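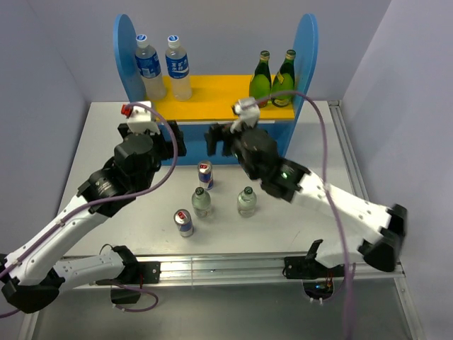
I've spent most of this month arguing with a shelf. Well, with a planner about a shelf, but the planner can't hear me and the shelf is right there, so the shelf gets it.

The job sounds so simple when you say it out loud. Bottles and cans start on the table, two arms put them up on the yellow board, everybody goes for lunch. Our planner is called Jenum (Imre Tóth named it and won't say why) and it's been happily moving single arms past boxes for ages. Then we asked it to do both arms at once, between two tall blue side panels, and it went all shy on us. It would think for ages, then come back with a path where the left arm swept out over half the table to move a can the width of my hand.

I blamed the planner, obviously. Imre blamed my collision shapes, and I'm sorry to say he was right. I'd wrapped each bottle in a plain cylinder as wide as its fattest part, all the way up. Fine for a can! Rubbish for the green glass ones, which have lovely thin necks and round bodies, so my model was full of chunky invisible glass where there was only air. Put a pair of those at one end of the shelf and the planner thinks there's a wall there. I've now given them two shapes each, a fat one and a skinny one on top, and the daft detours have mostly gone.

Cables were the other thing. The purple cable that runs from the gripper housing back along the forearm wasn't in the model at all. It's awkward because it bends differently depending on what the wrist is doing, and I really didn't want to simulate a floppy cable (I tried once, years ago, never again). So I've gone for a padded sleeve around the wrist that gets bigger when the last joint turns a long way. Ugly, but it's cheap to check and it keeps the cable side of the arm away from the bottle necks.

Then there's leaning. Perception hands me a position and an upright bottle, always upright, because that's what I told it to expect back in September. Bottles up against the side panels do not care what I told it. They tilt a bit, and the gripper closes on where the neck ought to be. Taner Tokgöz has been adding a tilt estimate to Mutiso, our perception bit, and it's good on the labelled plastic bottles and pretty hopeless on the clear ones, where the depth data is full of holes. We're falling back to the cap for those. Caps are great. I love caps.

Numbers, for the people who always ask: I replayed 200 saved start positions through the old setup and the new one, and failed plans went from 38 down to 2. Both of those are the same silly case, with the arms each waiting for the other to clear the middle of the shelf. I know roughly what I want to do about it, which is give one arm priority and let the other one sulk, but Imre wants something cleverer and we haven't settled it.

Next up is speed. The right arm's still nippier than I'd like near the glass, so I'm writing a limit that kicks in by distance to the nearest bottle. If anyone's done this without the motion going all jerky at the boundary, please leave a comment, I'd love to hear how!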